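**Stanik folding wading staff**
In stock at Flusudard, long and regular lengths
Price: $40

We weren't going to carry this one. Most folding wading staffs are tent poles with a cork handle glued on, and the Stanik looked like another when the sample came in. It's on the shelf now, with reservations, and the reservations are below so you can read them before you spend anything.

The staff is aluminum, in 5 sections, joined by a cord that runs down the middle. You pull it out of the belt pouch, give it a shake, and the sections are supposed to snap into line. The tag calls this "instant." It isn't. With cold hands and a current pushing on your knees, expect to fumble the last joint and have to seat it by hand. Do it on the bank.

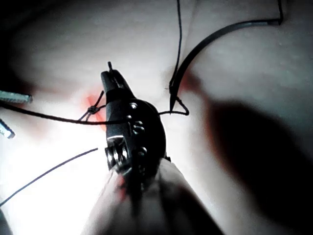

The maker also says the staff will hold any angler in any water. We don't believe that about this staff or any other. It held Damián Montes, who is a big man, through a morning on the lower Ye, where the bottom is mostly cobble with a few slick ledges. He leaned on it hard crossing below the bridge pool and it flexed more than he liked. It didn't fold. He'd still cut a stick if the water were up, and so would we.

### What's in the box

- Staff with foam grip
- Belt pouch, left or right side
- Coiled tether with clip
- Rubber tip, already fitted
- Carbide tip, loose in a small bag

The rubber tip is quiet and slides on wet rock. The carbide tip grips well and clicks on every stone, and if you think that scares trout you'll want to sneak up from downstream and stand still more than usual. Unai Aguirre thinks it puts fish down for the length of a pool. Shu-fen Chow has caught fish a rod length from it and thinks he's making excuses. Buy whichever story you like. The tips screw on and off, and the carbide one needs a drop of thread lock or you'll leave it in the river.

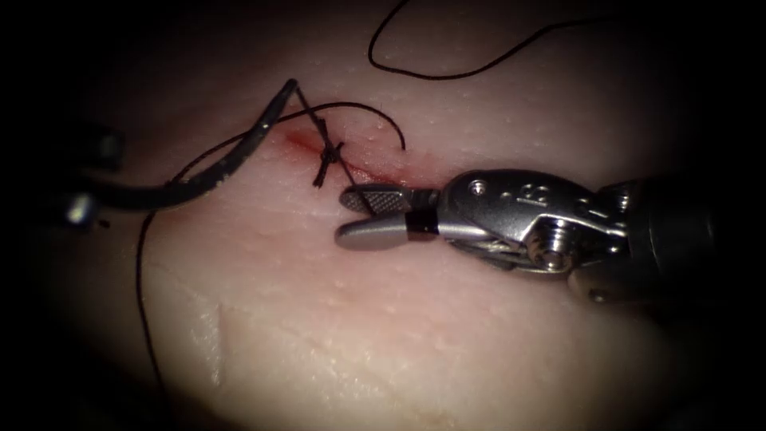 *Notes by Jaqueline Tlapale, Flusudard shop staff. Posted 2024-05-11*

I used the regular length on the upper Ye, from the Jondimitz access up through the narrow part of the gorge. It's a slow walk with a lot of crossings. The first thing I noticed was the pouch. It rides well on a wading belt, but the flap has a snap that faces the wrong way, so you reach across yourself to open it. I ended up leaving it open all day and tucking the flap behind.

The tether is better than I expected. You can let go of the staff, cast, and find it trailing behind your leg where it belongs. In faster water it swings around and taps you on the calf. Twice it got around the net handle, and I said things I won't put on a product page. 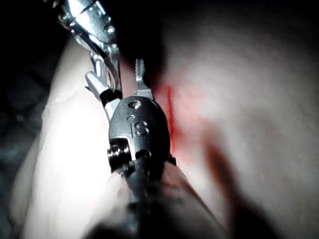

Grit is the real problem. The joints are a close fit, and after a few hours of silt they don't want to come apart. Rinse it in clear water before you fold it. If a section is stuck, twist and pull, and don't use pliers, which will oval the tube and finish it for good. The tag says the cord is good for 500 openings. I have no idea how anyone would check that, and I wouldn't plan a season by it. Replacement cord is sold separately, which tells you something.

### Sizing

Regular fits most people up to average height. The long is for tall anglers and for anyone who wades deeper than they should. Neither one adjusts, whatever you may have read on other sites. Stand in your boots with your elbow bent, and the top of the grip should come just above your hand. If you're between sizes, get the long.
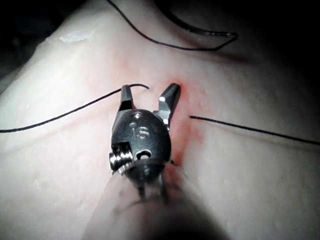
### Warranty and returns

The maker covers breakage for 2 years. Read the fine print: "misuse" is left out, and misuse seems to include wedging the tip between rocks, a thing every wading staff does all day long. Isauro Camacho at our counter will handle the claim for you, but we can't promise how it'll go.

Our own policy is simpler. Bring it back by the end of September, wet or dry, scratched or not, and we'll give you store credit. Please take the mud off first.

**Also consider:** a used ski pole with the basket removed. It doesn't fold and it hums in the current. We keep a few in the barrel by the door for around $5.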